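Cooking for One Again

May 4, 2020

My sister moved out of the apartment in September and I have been cooking for one since then. It took me most of the winter to stop making too much. We had split the kitchen for six years, and every recipe I knew by heart was for the two of us plus lunch the next day. I'd cook a full pot of rice without thinking, eat a third of it, and throw the rest out on the weekend.

Lately I'm home for all three meals, like everyone else, so I've had to get organized. These are my notes on what I do now.

The main thing was shopping. I used to go to Garg, the grocery store at the end of our street, three or four times a week and buy whatever I felt like eating. Now I go once every two weeks and I write the list by meal. If something on the list only shows up in one meal, I either find a second use for it or leave it off. Cilantro is the worst for this. A bunch is too much for one person unless you plan for it, so I buy it the same week I make green chutney and not otherwise.

I also started keeping track of what I spend. The first month I wrote everything down it came to $200, and April was $158. Some of that difference is the coffee I wasn't buying out, which I had been putting in the same column, so don't read too much into it.
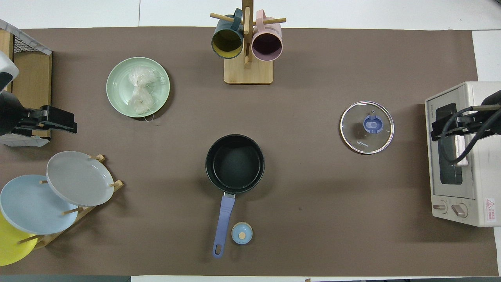
The next thing was learning to scale recipes down. Halving is easy. Cutting a recipe for four down to one is harder, mostly with eggs and with anything that simmers. A small amount of sauce loses its water a lot faster, and I burned two batches of tomato before I understood that I had to turn the heat down and add a splash of water partway through. Salt is the other problem. I don't measure it anymore for small amounts. I put in a pinch, taste, and go from there.

Kamlesh Pathak, who I used to work with, cooks for one and has for years. He told me to stop scaling things down so much and make the full amount of anything that freezes well. So dal, chickpeas and tomato sauce get made in full and frozen flat in bags, one serving each. Rice I still make fresh. Potatoes I don't freeze at all – they go grainy and I don't like them.

Noodles are what I fall back on when I don't want to think. Khải Lã sent me her mother's way of doing them, with a lot of scallion fried slowly in oil until the edges go brown, then soy sauce and a little sugar. The noodles go in at the end. It takes 19 minutes from a cold stove, and I have made it often enough to be sure of that number. If there is an egg left I fry it and put it on top.

Breakfast I haven't solved. I eat toast. I tried soaking oats overnight for a week and didn't look forward to it once.

The part I didn't expect to matter is sitting down. For a while I was eating over the sink or next to the laptop, and then I'd be hungry again at nine and go looking for crackers. Now I put the food on a plate and sit at the table, with the radio on if I want company. I do snack less, although I have also stopped buying the crackers, so it could be that.

My sister called last night to ask how I make the chickpeas, which used to be her job. I sent her the recipe for four and told her to freeze what was left. She has a bigger freezer than I do. Mine is the small kind inside the fridge and it needs defrosting again, so that's tomorrow, and it means eating through five bags of dal before the weekend.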